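Gatstead Community Help > Work and Home > Machines and Automation

Can a sweeping robot take over the forecourt and arcade at our building yet?

Posted by pillar_to_post
May 13, 2025

I look after the outside areas of a mid-sized office block on a paved square. The outside work is sweeping the arcade, sweeping our share of the square, picking litter, and washing down after spills. Inside we already have a floor scrubber that does the corridors overnight on its own. It has been reliable enough that the managing agent now wants the outside done the same way.

We have had one quote, for a Skorkia outdoor sweeper on a three-year lease. The salesman says it will run unattended between 6 and 10 in the morning, return to its dock by itself, and cope with people walking about. The agent has read this as "no more outside cleaning hours". I am less sure.

Site details:

Surface is coarse speckled stone with long joints between the paving sections. Some joints have sunk a little.

Arcade has square pillars down one side and dark glass down the other. The glass goes very nearly to the ground.

Footfall is light for most of the day with a rush before nine.

Litter is mostly cigarette ends, coffee lids and leaves, plus chewing gum.

No vehicles. There is one step, at the side entrance, which can be fenced off in the map.

I have read the brochure. What I want is an answer from somebody who has run one of these outdoors, on stone, with the public present. Is it able to do the job, and if it does only part of the job, which part?

I have a walk-through render from when the square was being planned. The layout was built much as drawn, so it should do for anyone who wants to see the type of ground.
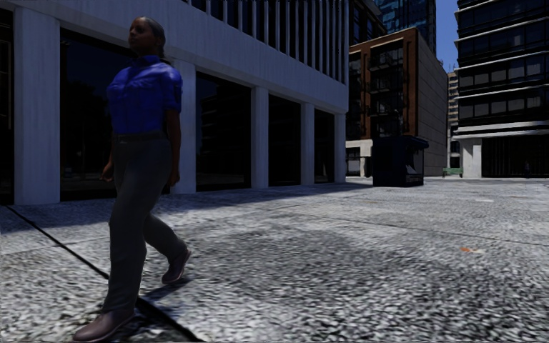 Planning render, arcade on the left, open paving to the right.

3 replies

Trinh Hoàng

I ran an outdoor sweeper on a similar site for 2 winters, a Bosman and not the Skorkia, so take the details with that in mind. The short answer is that the open paving is within reach of a machine today and the arcade is only partly so. Litter picking and gum are not within reach at all. Taking your points separately:

Open paving. This is the easy part. A wide area with few obstacles suits a machine that drives in parallel lanes. Coarse stone slows it down, as the side brushes wear faster on a rough surface and the fines sit in the texture. Ours had to be set to its slower speed and a double pass to lift grit. That halved the area it covered per charge. Ask for the coverage figure on rough stone at double pass. The brochure figure will be for smooth concrete at single pass.

Joints. A narrow joint is no trouble to the wheels. It does collect material that a rotating brush skims over, cigarette ends above all. You will still need a person with a stiff broom along the joints, though less often than now. If any slab stands proud by more than the machine's stated limit, it will treat the edge as an obstacle and leave a strip unswept on both sides of it. Walk the site with a straight edge before the survey and write down the bad slabs.

Pillars. A round machine cannot clean an inside corner. Where a square pillar meets the paving it leaves a wedge of dust at each face, and leaves blow into the same place. The safety margin adds to this. Ours kept a hand's width off anything vertical, and the setting was locked by the supplier. Count on doing all the pillar bases by hand.

Glass. This was our worst problem. Laser ranging sensors may get no return from clean dark glass, or a return from something behind it. The result is a map with a wall missing, or with a room that does not exist. The remedy on our site was a strip of matt film along the bottom of the glazing at sensor height. The landlord took four months to agree to it. If your supplier says the machine uses cameras or ultrasound as well, have them prove it along your own glazing, in low sun, before you sign.

Light. An arcade beside an open square gives you deep shade and full sun a step apart. A camera-based machine has to adjust when it crosses the line. Ours stopped at hard shadow edges for its first few weeks, apparently reading them as a drop. A software update improved this. It did not cure it in December, when the sun was low all day.

People. It will stop for pedestrians. It does so correctly and every time, and this is the difficulty. During a rush it spends its shift standing still. Somebody walking briskly past a pillar comes into its view late, so it brakes hard, waits, and then replans. I would not schedule it for the hour before nine. Run it early, have it docked by half past seven, and send it out again mid-morning if the battery allows.

Litter. Lids go under the brush or get pushed along in front of it. Flat wet leaves stick to the stone. No sweeper on sale deals with gum. There are research machines with arms that can pick up a single item from the ground, and on a lab floor they do it well. I have seen none that I would leave alone on a public square.

On hours: we cut our manual sweeping on the open area by a little over half. Emptying the hopper, cleaning the brushes, freeing it when stuck and answering its alerts took back a fair piece of that. Net saving was real and modest. The person doing the work needs to be comfortable with the app and with a spanner, and that changed who we could put on the shift.

If I were writing your report I would recommend a trial covering the open paving only, with the arcade kept manual. Put the trial in autumn. A spring trial tells you nothing about leaves.

brush_and_pan

No. We had a Vekberg for a month and it got stuck on a drain cover most mornings. I finished before it did with a wide broom. Save the money and buy a decent walk-behind sweeper. You push it, it does the stone properly, and there is no app.

Reply from pillar_to_post: Which drain cover type? Ours are slotted stainless, flush with the paving.

Reply from brush_and_pan: Old cast iron, sunk a bit. Yours might be all right.

lease_reader

I cannot comment on the sweeping but I do read contracts for a housing group, and there are a few things I would check before the agent signs anything.

Who pays for brushes. On a rough surface this is a running cost and it is often outside the lease.

Who carries the liability if it touches a member of the public. "Unattended" in the sales talk may become "supervised by a trained operator on site" in the terms. If it does, your staffing saving has gone, because somebody has to be there for the whole run.

Whether the boundary of your land is the boundary of the map. If your paving runs into the rest of the square with no kerb or change of surface, the machine may wander onto ground that belongs to another owner. You would want their consent in writing.

What counts as uptime. One agreement I saw promised 98 per cent, and a machine standing still with an obstacle alert was counted as up.

Break clause at the end of the trial. Get one.

Reply from Trinh Hoàng: Agree on the boundary point. Ours was drawn one lane inside the ownership line for that reason, and the outer lane was swept by hand.

Reply from pillar_to_post: Thank you both. The terms do say "supervised", in the second schedule. I have asked the supplier to define it, and have also asked for a demonstration in the arcade, along the glass, with the sun out. The agent has accepted that pillar bases and litter stay with us whatever happens. I am marking the first answer as accepted and will add the demonstration results underneath when I have them.

Reply from brush_and_pan: Take a broom along to the demo.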